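April 2022

Read this morning that Lamisi Aidoo has put off the rest of the tour. She posted a letter to the fan page saying the trouble with her voice is nerve damage, and that she has known for a while. The Wetcombe show was ours, so that's 22 dates gone, or moved to June if the doctors agree. I have kept the ticket in the drawer.

Kaushik called at lunch. He saw her on the Flasa tour, when she played 83 minutes without a break and hardly spoke between songs. He thinks she was already sick then. I don't know. I thought she was just shy.
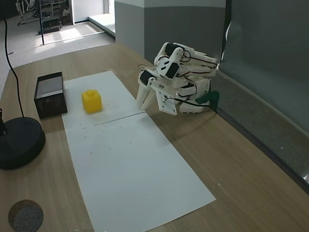
Yellow block on the table.

Played Flaltard all the way through after supper, both sides. The second side is still the better one – the slow song with the organ most of all. My copy is number 982 and the sleeve has split along the bottom. I taped it.

Wrote her a short letter and threw out the first try, which was mostly about me. The second one says thank you and get well. Will mail it tomorrow with the electric bill. Refund is supposed to take around 100 days. Bed at eleven.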